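图集：机器现在能不能干家务和车间里的杂活

打印本页 | 用电子邮件发送

2022-07-13

这一页是给没有到过现场的读者准备的。过去两年，我们在两处地方看机器干杂活：一处是Onidach的厨房样板间，一处是Skirkmont的小件分拣车间。看的都是不起眼的活，擦台面、叠毛巾、把零件从一个盒子挪到另一个盒子、把掉在桌上的东西捡起来。这些活人做起来不用想，工资表上也很少单独列出来，可是一天下来占掉的时间不少。

先说结论性的印象，免得读者翻到最后才知道：单独一个动作，机器大多能做；把几个动作连起来，中间不要人管，现在还不行。车间比家里好一些，原因也简单，车间的桌子不会每天换地方，灯也不会有人随手关掉。

下面按活的种类写几句。

擦台面

擦台面听起来最容易，沿着一个平面来回走就行。平的地方确实没有什么问题。麻烦在边上。台面到了边缘有收口，有的还有一道缝，人会自然地把抹布折一个角塞进去，机器没有这个习惯。Onidach的做法是把边缘留给人，机器只管中间。这样分工以后，擦一张台面人还是要走过去一次，省下的主要是力气，时间没有省多少。

还有一件事，机器擦完不会回头看。有一点干掉的酱汁，擦过一遍还在，它就照样收工。后来加了检查的步骤，又把台面上原有的划痕当成污渍，反复擦同一个地方。

叠毛巾

毛巾是软的，这一条就够难了。摊平的方毛巾可以叠，从烘干机里拿出来的一团就要先找角。我们在Onidach记过一组，76条毛巾，全部是同一种尺寸、同一种颜色，机器能叠，但是人要先把每条抖开。家里的情况当然不会这么整齐，浴巾、抹布和袜子是混在一起的。

负责收纳的人看过叠好的毛巾，意见是可以放进柜子，不能放在客人看得见的架子上。

分拣小件

Skirkmont用的是Plandeck的排程软件，哪个盒子先拣、哪个后拣由它来定。有一个班次，目标定的是87分，按车间自己的评分表算，放错盒子扣分，掉在地上也扣分，停下来叫人扣得最少。车间主管认为停下来叫人不算坏事，叫得及时比硬着头皮往下做要好。我们同意这个看法。

零件大的时候很顺。小的垫片就不一样，贴着桌面，边又薄，人用指甲一挑就起来了，夹爪没有指甲。车间后来在盒底垫了一层软的东西，夹的时候可以压下去一点，情况好了不少。这个办法很土，花钱也少。

收拾桌面

收拾桌面是几种活里最接近家务的一种，也是我们最想看的。东西有大有小，有的该扔，有的该放回去，决定放到哪里比拿起来更费事。机器要先知道桌上有什么，再决定先动哪一个。桌上东西多的时候容易互相挡住，东西少的时候又常常剩下一些碎屑，太小，夹不住，也不值得夹。这种碎屑最后还是要靠刷子或者抹布，也就是说，又回到了第一项。 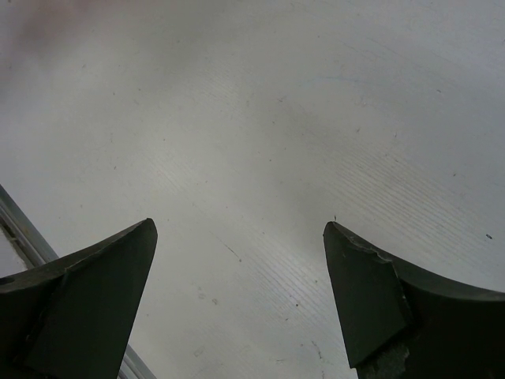 浅色台面，两指之间没有夹东西；面上有细小的黑点和一道淡淡的划痕，右侧指边的表层已有剥落。

夹爪的磨损值得多说一句。谈论机器能不能干活的时候，大家看的多半是动作，很少看耗材。指面磨花以后，夹硬的东西影响不大，夹薄的、滑的就要留意。Skirkmont把检查指面写进了交班表，和擦桌子、倒废料盒放在同一栏。换下来的指头由Zacharias统一收走登记，登记的内容只有日期和位置，没有写夹过什么，我们觉得可以再细一点。

至于家里，谁来做这个检查还没有答案。没有人会给扫帚写交班表，可是如果一台机器要人每周看一次手指，这一次也应该算在家务里面。我们在四月的那一页里提过这个问题，有读者来信说，洗衣机的滤网也要人清，大家早就习惯了。这个说法有道理，不过滤网忘了清，衣服多半还是能洗出来的。

补充一点关于速度的。我们没有在页面上放计时表，两处的台面高度和灯光都不同，放在一起比意思不大。想了解单项时间的读者可以写信来要记录。

相关内容
·厨房样板间：抹布怎么拿
·Skirkmont分拣车间的交班表
·Plandeck排程软件使用笔记
·毛巾、袜子和其他软东西
·四月图集：洗碗机的装与卸

打印本页 | 用电子邮件发送

联系我们 | 版权所有，转载请先来信 | 返回顶部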